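Home | Features | Reviews | Makers | Back Issues | Subscribe

The club that wants to fold your shirt

I should say straight off that I hate folding laundry. I have a chair in my bedroom that hasn't been sat on in years, and you can guess what lives on it. So when a reader wrote in to tell me about a student club in Promanville that spends its evenings teaching robots to fold clothes, I had my coat on before I'd got to the end of the letter.

The club is called Pons and it belongs to the engineering school at Karnness College. I turned up at four in the afternoon with a notebook and a tin of shortbread, and stayed a good deal longer than I'd planned.
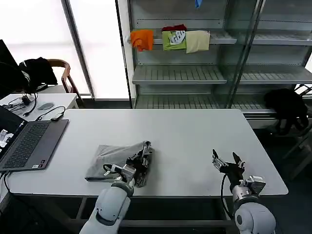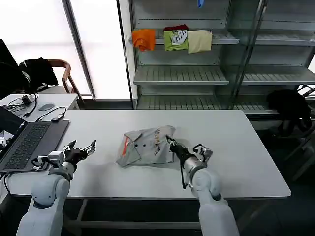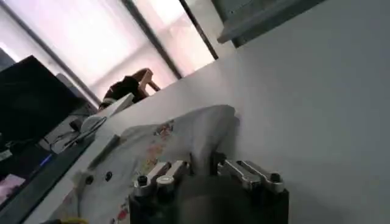 Pons has 20 members this year, and hardly any of them arrived knowing a thing about robots. One was studying bridges. Another had joined the wrong queue at the freshers' fair, liked the people in it and stayed put (I'd have done exactly the same!). They meet after lectures, they share out the jobs on a sheet of paper taped inside a cupboard door, and they argue all the time, mostly in a friendly way, about collars.

Oh, the collars. I had no idea. I'd assumed the hard bit of folding a shirt would be the folding, but the students put me right within five minutes. The hard bit is finding the shirt. A box is always a box, whichever way up you drop it. Drop a shirt and it lands in a heap, and it'll never land in quite that heap again. Where's the hem? Which lump is a sleeve and which is just a lump? You and I work it out with our fingertips while thinking about supper. A robot has to be shown, again and again and again.

So that's what the club does. Somebody steers the arms through the job by hand from start to finish, and the whole thing gets saved as what they call a run. Then the cloth gets scrunched up and they go again. When I visited they had 1078 runs on file, and the student in charge of the tally told me the figure with the sort of pride I'd keep for a grandchild.

They let me have a go, which was brave of them. I'd imagined something like a fairground grabber, and it's a bit like that, only with two hands to think about instead of one, and each of mine seemed to have its own opinion. I got hold of a corner. I lost the corner. I got hold of what I thought was the same corner and was told, very kindly, that it was the middle. My single run took nearly 40 minutes and ended in something you might politely call a parcel. It was saved along with the rest, though I gather it went into a folder of its own.

What's it all for? Well, in May they're off to the Herex Cup, where student teams bring their robots and are handed a basket of washing they've never seen before. There are marks for neatness and marks for speed, and you lose some if anything ends up on the floor. Last year Pons scored 67 out of a hundred. They were doing beautifully, I'm told, until they met a long-sleeved top with a hood, and the rest of the afternoon isn't talked about much. Hoods have been on the practice list ever since.

I asked whether they fold their own clothes at home, and there was a long silence. One of them said she'd started to notice the way she does it, left sleeve first and then a sort of flick, and now that she's noticed she can't do it any more without stopping to think. I've had the same trouble since. I stood over a pillowcase last night like somebody defusing a bomb.

I liked how little fuss there was about the whole evening. When a run went wrong there was a groan, someone shook out the cloth, and off they went again. A first-year spent ages on one stubborn sleeve and then got it, and the cheer brought a lecturer in from down the corridor to see what had happened. He stayed to watch the next one, and ate a fair bit of my shortbread while he was at it.

The club is open to any student at Karnness, whatever they're studying, and they're especially keen on people who can sew – someone who knows how a garment is put together can save them hours, they say. They also take donations of old clothes, as long as they're clean. I've promised them a bag of mine. It'll clear the chair, at any rate, and there's a cardigan in there with a very peculiar collar that I think they ought to practise on before the Cup.

Contact us | Advertise | Terms | © All rights reserved | Back to top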